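3.2 Dried stems and the small vase

Coding of the first round was done by 20 August 2020. Sites were Clamarberg and Butuvwood, both mostly rented housing, small rooms. We asked each household to keep a dried arrangement and log what they did with it: moved it, dusted it, took it apart, threw it out. 679 log entries in all, 14 of them unreadable and dropped. The Ghauri coding sheet was used without changes except that "trimmed" and "broke" were split into seperate codes. They should have been separate to begin with.

Dried flowers get handled less than fresh ones. No water to change, no real deadline. But when they are handled the work is fiddlier, and the logs are full of it. Petals come off. Stems snap at the node if gripped too low. Several households wrote that they put off rearranging for weeks for this reason, then did it all in one go, with the vases down on a table and the bundles laid out next to them. We call this the reset (code R2). It takes up most of the longer entries.

Vase shape matters more than we planned for. Narrow-mouth vases hold a bundle tight and upright but scrape the blossoms if the bundle goes in head down or at a slant. Wide openings are easy to fill and then the stems fan out and lean, and people add more stems to fix the lean. Plain white ceramic was the most common choice at both sites. Respondents who owned two vases usually kept them as a pair, even when the shapes did not match, one rounded and one faceted for instance (Fig. 2).

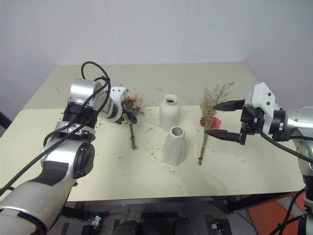 Figure 2. Two white ceramic vases with dried flower bundles and plant debris on the tabletop.

Debris was the other big theme. Every reset makes some. Bits of leaf, seed heads, short ends of stem. In the April pilot we had no code for it at all and coders were putting it under "cleaning," which hid it. Once it had its own code it turned up all over. Some people wiped it off right away, others left it until the arrangement was finished, and the second group reported shorter resets overall. We dont claim a cause. Pale tabletops were mentioned a lot here, mostly as a complaint: everything shows.

Bundle size next. Small bundles, tied or loosely gathered, were moved whole. Larger ones were taken apart and rebuilt stem by stem, with more breakage. The Grirnach survey found the same for dried grasses, with 1,000 respondents, but did not ask about containers, so the comparison stops there.

Limits. Self-report, no control over stem age or how dry the room was. Butuvwood logs are shorter, likely the form layout. Breakage is probably undercounted, people stopped noting it after the first few. Section 3.3 takes up placement, windowsills mainly, and the question of dust.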